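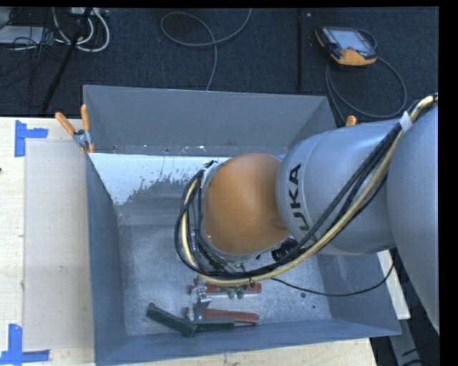

The gray bin in bay 3, Hosthorpe.

About Moroz

We sort and resell used hardware out of a single building in Hosthorpe. Most pages like this one promise a "passion for solutions." We have read plenty of them and bought from a few of the companies, and we were not impressed.

Larysa Koval started Moroz after a supplier in Jerkthorpe sold her 1000 hinges, "fully inspected," and 3 out of every 10 were bent. She still doesn't trust the word. Neither do we, so you won't find it on our labels.

What we use is plain. Sheet-metal bins with sloping sides, scratched on the bottom, scuffed along the seams. Salesmen keep telling us to switch to lined ones. Maybe they're better — we asked for proof and got a brochure. Bare metal can be swept out, and you can see what's left in the corners.

Myroslav Maksymiv runs the sorting floor. Vasylyna Zhuravel answers the phone and will tell you if a part isn't worth the shipping. We carry 2161 part numbers, down from 2939, having dropped the ones that kept coming back.

We don't do loyalty points or a newsletter. Visits are Monday mornings, and please call first.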